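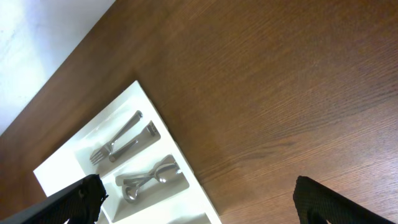 Lockwood parents keep asking why the robotics club spends a whole term on forks. Fair question, wrote one of them under our last post, but has anyone tried teaching a machine to do it?

Home News Clubs Sports Contact

September
By the newsletter desk

So we asked. Caught the club captain between classes, ten minutes, door open, lots of noise.

"It's harder than driving around a maze," she said. "Metal's shiny, it's thin, it lies flat. Everything we're bad at."

The project is called Mundska. Two arms, one cutlery tray, a table. Goal is the Dristel student meet, 24 teams.
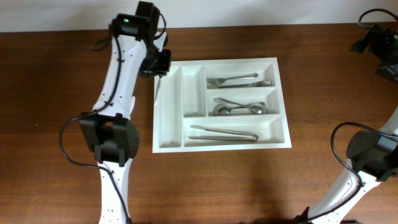

CLUBS & COMPETITIONS

Practice runs so far: 1,167. The target was 1,000, they just kept going. "We lost a week to a cable," she said. "Don't print that." Then said okay, print it.

Who writes the code? Everyone, badly, according to her. The younger kids do the logging and there spelling is better than hers.

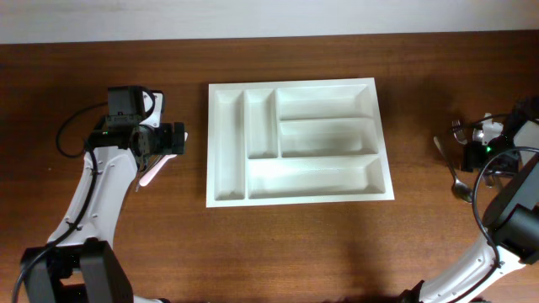
Both arms at the table, tray empty.

Budget question. Parts came to 210 dollars this term, mostly screws and a new roll of Gumix grip tape. Bake sale covered it.

"Spoons I like," she said. "Forks, no. Knives I don't wanna talk about."

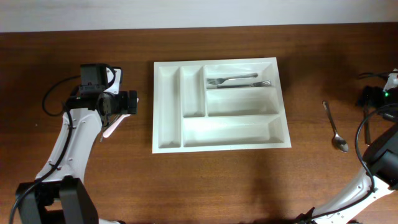 Two forks in the tray, a spoon still on the table.

And after Dristel? She wants to try plates. Her teamates want a break. Bell rang, she went off to chem, club meets again at 3:30 in the shop room.

14 shares | 6 comments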